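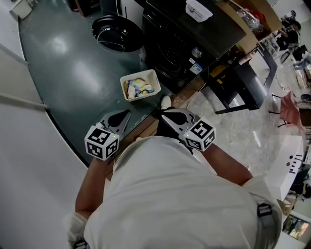 White rectangular basket with a patterned cloth, on the dark green counter.

Review: Pidix rectangular plastic basket, white

Sturley Household Equipment Service
Last updated: Tue 3 March

The Pidix basket was purchased for general use on the counter and has been in service since December. It is sold by Skunis as a basket for the kitchen, the bathroom or the linen cupboard. This review is confined to its use for cloths, tea towels and small items of clean laundry, and to the practical matter of keeping such a basket on a working surface.

Capacity

The supplier gives no figure for the number of cloths the basket will hold. Our own use suggests that it is generous for everyday purposes. A week's supply of tea towels can be kept in it when folded, with room left for a few dishcloths. When the same cloths are simply dropped in, the basket fills a good deal sooner and the top ones tend to slide over the side. Users who do not intend to fold should expect to empty it more often.

Thick bath towels are a different matter. One can be made to fit, but it leaves little space for anything else and the basket becomes awkward to carry. A larger model would be the better purchase for a bathroom.

Use on the counter

The counter is curved, dark green and polished, with a pale wooden trim along its outer edge. A rectangular basket is not an obvious match for a curved worktop. Placed square to the wall it leaves a wedge of unused surface, and if it is pushed too far forward one corner comes close to the edge. We found it best to set it well back and leave the front clear for folding.

On a shiny surface the basket moves easily when knocked. It weighs very little when empty, and a sleeve catching the side is enough to shift it. With cloths inside it is steadier. A piece of non-slip matting underneath deals with the problem, although the matting must be bought separately and the supplier might reasonably have included some.

White plastic shows up clearly against a dark worktop, and patterned cloths are easy to pick out against it. Staff have remarked that they no longer have to hunt for the dishcloths – a small point, but one that was raised more than once.

The basket should be kept away from cooking appliances. It shares its stretch of the room with a black appliance and an open shelf unit, and there is a temptation to push it up against whatever stands nearest when space is short. No heat rating is given in the supplier's leaflet, and we have not tested one.

Cleaning and wear

Washing-up liquid and warm water remove ordinary marks. Tea stains need a longer soak. A splash of beetroot left over a weekend did not come out fully until it had been treated with bicarbonate of soda, and a very faint pink patch can still be found by those who know where to look. The basket has not been put through a dishwasher.

After almost 100 days of daily use there are fine scratches on the underside. There are no cracks and the shape has held. Dust collects in the corners and is best removed with an old toothbrush.

Comparison with the Thakur basket

The Thakur basket, which was in use previously, is heavier and stays where it is put. It is also harder to lift with one hand and its finish became dull within the first few months. For a fixed position on a shelf the Thakur remains a sound choice. Where the basket is to be moved between counter, table and cupboard several times a day, the Pidix is preferred.

Purchase and returns

Skunis accepts returns within 30 days, provided that the label is still attached. Our label was removed on the first morning, and readers may wish to wait until they are satisfied with the size. Baskets are supplied singly or in packs of 2. The pack offers a modest saving and the second basket is useful for keeping used cloths apart from clean ones.

Delivery was prompt. The outer carton was much larger than necessary and contained a quantity of loose paper.

Assessment

Recommended for cloths and light linen. Not recommended for bath towels, or for use on a polished surface without matting. The basket will remain in service at Sturley and a second has been ordered for the utility room.

500 shares | 2 comments

© Sturley Household Equipment Service | Contact us | Back to top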